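Ticket: Tabletop collection, bad episodes on pen/marker into cup task
Queue: Plitmont bench support
Opened by: Fouzia Afridi
Assigned: Mohsin Lashari
Priority: normal (was high)
Status: waiting on sign-off

Mar 20, 2024

Fouzia Afridi, 8:52
Review kicked back a chunk of the cup task again. Out of the last 400 episodes the checker rejected way more than it did in February. Reasons all over the place: "start pose", "tracking jump", "object outside area". Need to know if it's hardware or us. Operators are on shift now so quick answer pls.

Mohsin Lashari, 9:10
Looking. Which station? And which version of the bench rules are people working from, the printed sheet or the wiki page?

Fouzia Afridi, 9:14
Station 4. Sheet taped to the shelf, I think. Will check.

Fouzia Afridi, 9:21
Sheet. It's the old one. Says objects "on the board", nothing on spacing or where the grippers wait.

Mohsin Lashari, 9:40
OK that explains some of it. Wiki page changed when we moved to the Terketti checker. Old sheet never got pulled. Short version of what's in force:

- Board flat on the table, not hanging over
- Cup goes down first, middle of the board, open end up
- Pens and markers within reach of both grippers, not touching the cup
- Grippers still for 2 seconds before you call start
- Cables out to the sides, never across the objects
- Drop something off the board = stop, mark it failed, new episode. Do not pick it up and carry on
- Don't fix a bad grasp with your fingers

Last one is the big one. Checker can't catch it, reviewers do.

Kausar Virk, 9:58
From the operator side: the 2 sec wait is not on our sheet at all. We've been calling start with hands already moving. Also no one said what to do if a marker rolls at the start, I've just been letting it roll.

Mohsin Lashari, 10:05
If it moves before start, reset it. After start, leave it and go on, unless it leaves the board. Adding that line.

Mohsin Lashari, 10:47
Pulled logs for the rejected ones. Most are "start pose", so that's the missing wait. Tracking jumps are a separate thing, 9 of them, all right gripper, all in one stretch. Parveen can you check the plate on the right unit? Bolts, cable, the usual.

Parveen Ghumman, 11:30
Checked. One bolt on the top plate was not fully tight. Tightened, marked with paint pen. Cable connector reseated too. Did both at the same go so can't tell you which one did it, sorry. Left unit fine.

Mohsin Lashari, 11:34
Fine for now, but next time one change then a test run. It's in the maintenance rules and it saves us guessing. Please log the bolt in Fletulon against the unit, not the station. Units get swapped.

Parveen Ghumman, 11:41
Logged.

Fouzia Afridi, 13:15
Old sheet is down. New one printed and up at station 4. Niazi room still has the old one, doing that after the break. Ran a short batch with Kausar on the new rules, no start pose rejects, no jumps. Small batch tho so not calling it yet.

Ehsan Mughal, 13:50
Two things before I sign this.

1. Rules need a version number and date in the corner. If the sheet and the wiki don't match, wiki wins and the operator stops and asks.
2. Don't delete the rejected episodes. Tag them with the reason and keep them. The ones with the loose bolt get their own tag so no one trains on them by accident.

Also want a setup picture on the ticket so whoever picks it up later knows which task this is.

Mohsin Lashari, 14:06
Version number added, sheet reprinting. Tags going on this afternoon, script is slow. Keeping ticket open untill Niazi room is done and we have one full shift of numbers. Setup pic attached.
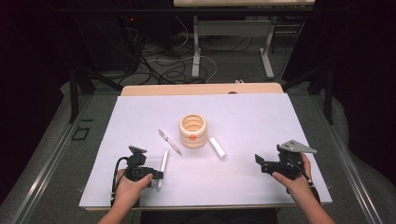

Attachment 1: cup task, both grippers at the board, pen on the left of the cup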